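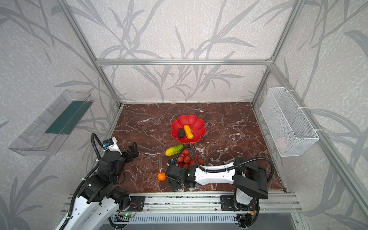 Red flower-shaped plate, marble-patterned surface, leafy grey wallpaper.

In defence of the fruit you can't eat

My aunt kept a dish of pretend fruit on her sideboard for most of my childhood. It was dusted on the same day as the clock and it was never moved for visitors. I thought it was the most pointless thing in the house. I am now fifty-three, I have a dish of my own, and I want to make a case for it.

The usual complaint is that artificial fruit is dishonest. It sits where food ought to be and it isn't food. I have never found this convincing. A painting of a pear is not food either, and people hang those in the dining room. The same people will put silk flowers in the hall and say how useful they are in winter. Fruit seems to be held to a stricter rule, I suppose because a guest might reach for it.

The second complaint is waste. Real fruit gets eaten, the argument goes, so why buy the other kind? But a lot of real fruit bought for show does not get eaten. In March I kept a note of what I threw away from our kitchen bowl, and there was enough in it to make me stop filling the bowl for looks. We now keep the fruit we mean to eat in the fridge or on the windowsill. The bowl is for looking at.
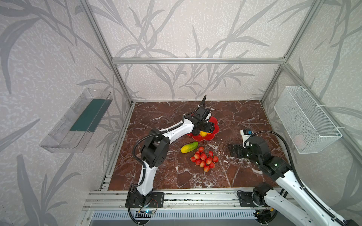 What makes a good dish of it

I have opinions on this, and my friend Ashley Stockdale, who sold homeware at Vonwood until it closed, disagrees with most of them. Ashley thinks the dish should be plain, white if possible, and the fruit should do the work. I like a red plate with petals. Nothing in a fruit bowl is shy, and a loud plate stops you pretending that it's a still life by an old master. It is a cheerful object and should look like one.

We also differ on how much to put out. The catalogue habit is to pile everything up. Claltora used to sell a boxed set of 156 pieces, which is a market stall and no use to a household. Two or three things on the plate is plenty, with a few left on the worktop beside it. A cucumber is welcome, whatever the purists say about vegetables. So is anything dark, an avocado or an aubergine, as an arrangement that is all red and yellow starts to look like sweets.

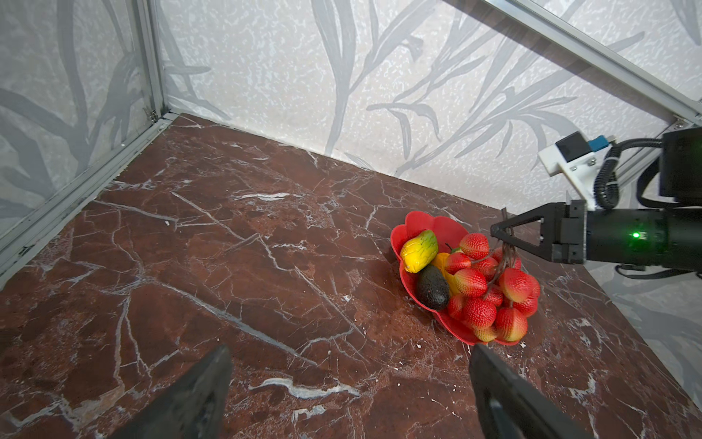
The fuller arrangement, with the red fruits taking up the right half of the bowl.

I will admit that the full bowl has something to be said for it. The dark avocado settles the yellow and the red down, and the wavy rim holds it all together. If I had a bigger kitchen I might give in.

Background matters more than people expect. A busy surface is supposed to be a mistake, and I used to repeat that myself. I've changed my mind. Reddish-brown marble with white veins running through it is about as busy as a worktop gets, and bright fruit stands up to it perfectly well. Pale wallpaper behind helps, and grey leaves are quiet enough to leave the colour to the bowl.

Then there is the matter of realism. The expensive ranges, Inskip for one, go to great trouble over bloom and blemish. I don't see the need. I would much sooner have an orange with too many wrinkles, or a strawberry that fades to peach at the leafy end.

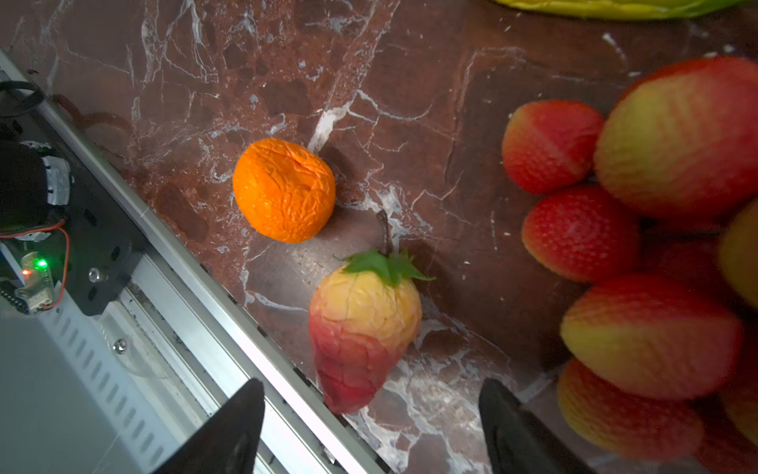
Fruit that is a bit wrong gives itself away at close range, and that answers the charge of dishonesty better than I can. A guest who picks it up knows straight away and puts it back. The very convincing kind is the one that ends up with teeth marks. My aunt's pear had a set, and she always blamed the vicar.

Ashley says I am arguing for clutter. Possibly. But the bowl costs nothing to run, it needs a wipe now and then, and it gives a plain kitchen some colour in the months when the garden has none.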